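HSK 214 Interior Surfaces and Wet Areas
Handout 6: Polished stone floors and counters in shared washrooms and salons

Reading before class: Chapter 4, sections on calcite and on surface sealers. Bring the Ledby test sheet from last week. The lab group meets Sunday at the usual bench.

6.1 Scope

The handout covers routine care of polished stone where water, soap and small bottled products are used on the same surface. Carpet, vinyl and unglazed clay tile are in Handout 7. Grout repair is not covered in this course.

6.2 Material

Marble is mostly calcite. Calcite reacts with acids, including weak ones such as vinegar, lemon juice and many bathroom descalers. The reaction removes a thin layer of the polish and leaves a dull mark called an etch. An etch is a change in the surface. A stain is a foreign substance held in the pores below it. The two are treated differently and should be recorded under separate headings on the test sheet.

A sealer slows the entry of liquids into the pores. It does not prevent etching. Students lose marks on this point every term.

Dark veins are often softer or more porous than the surrounding stone. When testing absorption, place one drop on a vein and one on plain ground, and record both times.

6.3 Layout of a mixed-use room

Before any cleaning plan is written, the room is divided into zones by what reaches the surface. Zone A is the area within arm's reach of a faucet or basin. Zone B is any counter or shelf used to stand bottles. Zone C is open floor. Zone D is floor under or beside seating, where shoes and chair bases bear on the stone. A single surface may belong to two zones, in which case the stricter routine applies.

Cords are marked on the zone plan as well. A cord lying on a floor to be mopped is unplugged at the wall and lifted before water is brought in. Power strips are moved to a dry shelf and are not wiped with a wet cloth.
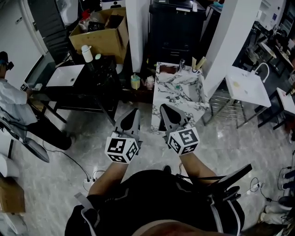
Heledd Gwynne objects that a marble counter with a faucet on it should be treated as Zone A along its full length, whatever the distance from the tap, as splashed water runs along the surface before it dries. The course keeps the arm's-reach rule for grading. On site, her version is the safer one and may be used if it is noted on the plan.

6.4 Routine for counters

Remove everything that stands on the counter, including cups, bottles and boxes. Cardboard is moved to a dry surface; damp cardboard can transfer color to light stone.

Wipe dry dust first with a clean microfiber cloth. Wash with a neutral cleaner, pH 7 to 8, at the dilution on the label. In the lab we use Pikmont at 25 ml per bucket. Rinse with plain water and dry at once. Standing water leaves mineral rings, most visibly at the base of a faucet.

Wipe the underside of each bottle before it goes back. Rings under bottles account for most of the marks logged in the Sembiring survey: 247 of 655 entries were bottle rings, with etching next and rust third.

6.5 Routine for floors

Dust mop in one direction, toward the door. Grit is the main cause of lost gloss on polished tile. Damp mop with a well-wrung flat mop and change the rinse water when it turns gray. Dry with a second mop.

Chairs with broad bases are shifted by two people where they are not fixed. Dragging is not permitted. A fixed chair is cleaned around by hand, with a cloth folded to reach the edge of the base.

A polished floor is slippery when wet. Close the zone until it is dry, and post the sign at the entrance side.

6.6 Products not to be used

Vinegar, descaler, toilet cleaner, scouring powder, steel wool, and any cleaner whose label does not give a pH. Dralla Bright is listed as stone-safe in older copies of this handout. Strike that line. The current formula has not been tested in our lab.

6.7 Exercise

Draw a zone plan of one room you have access to. Mark basins, faucets, seating, cords and bottle storage. Write a routine for each zone. Two pages at most, with the test sheet attached.

Submit to Ningsih Tarigan, box 3714, before the August lab. Plans without a scale are returned unmarked.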